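Before you start, pour yourself something warm and find the last three handover messages your team sent each other. You'll want them next to you. I've helped set up handover notes in a good many groups by now, and the ones who begin with their own messy messages always get further than the ones who begin with a blank template, however pretty the template is.

# How to write a handover note for a team that never shares an office

What follows is the method we settled on at Kandasamy when our support work was spread over people in three time zones, plus a partner firm, Brulteck, whose staff answered the same customers we did. It takes an afternoon to set up and then ten minutes a day, and most of those ten minutes you were already spending on chat messages that began with "quick question!"

## Step 1: Decide what counts as a handover

Plenty of teams skip this one. A handover is any moment when a piece of work stops being yours and someone else has to pick it up without talking to you first. End of a shift counts, and so does going on leave, or passing a customer to the partner's queue. Asking a coworker for an opinion doesn't count, so leave those out or you'll drown in notes.

Write your own list on one page. Ours had four entries, and we argued over the last one for a whole lunch hour (whether a half day off needs a note; it does).

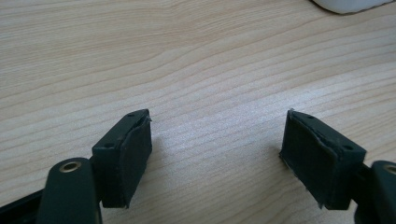
Put the list somewhere everyone can edit it, including people outside your own company if they share the work. We made the mistake of keeping ours on an internal page the Brulteck folks couldn't open, and for most of a winter they were following an old copy somebody had emailed them in December. They were very nice about it.

## Step 2: Pick five headings and stop there

You can change the wording, but these have held up well for us:

- **Where it stands.** One or two sentences, present tense.
- **What I promised, and to whom.** Include the time zone with any deadline.
- **What I'm unsure of.** Guesses are welcome as long as they're marked as guesses.
- **Who can decide.** A role or a team is fine.
- **What can wait.** This one saves more evenings than all the others put together.

Resist adding a sixth. Every department will have a favorite, and each one sounds perfectly sensible when it's suggested. The form we inherited from the Zurnusa project had grown to 31 fields, and people filled in the first two and typed a dash in the rest.

## Step 3: Set a length limit

We use 300 words for the whole note. When I looked back through one quarter's worth, 388 notes in all, the ones that led to follow-up questions were nearly always the long ones, where the promise to the customer was sitting in the middle of the fourth paragraph. If you really can't fit the story in, link to the longer version and keep the note itself short.

## Step 4: Agree on the reply

A note that gets no answer leaves the writer wondering all evening, so the person picking up the work should reply with one line saying what they'll do first. "Got it, calling the warehouse when they open" is plenty. A thumbs-up is friendly, but it doesn't tell you whether the note was understood, and I'd ask people to use words.
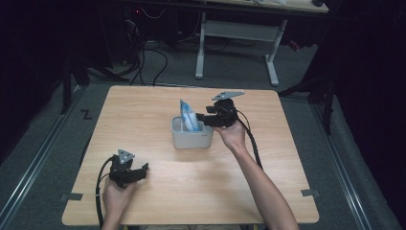

If you lead the team, please write these notes yourself too, and reply to the ones addressed to you. I was slow to do this. I thought of handovers as something for the people on the front line, and then I went on leave for two weeks and came back to a budget question that had been passed between four people, each of them sure I'd want to settle it.

## Step 5: Read a few together once a month

Choose three notes, ask the writers beforehand if they mind, and spend half an hour reading them aloud on a call. Ask the receiving side what they had to go and find out. Keep it kind! If the same gap shows up twice, change the guidance under that heading.

We keep the old notes in Narko with a tag for each customer, but a shared folder does the job just as well, and I wouldn't buy anything new for this until you've run it for a couple of months.

## If it isn't catching on

Usually one group is writing and another isn't, and the quiet group often has no good moment in the day for it. Try moving their last meeting fifteen minutes earlier before you send any reminders. If that doesn't help, sit with one of them at the end of a shift and write the note together, then do it again the next day.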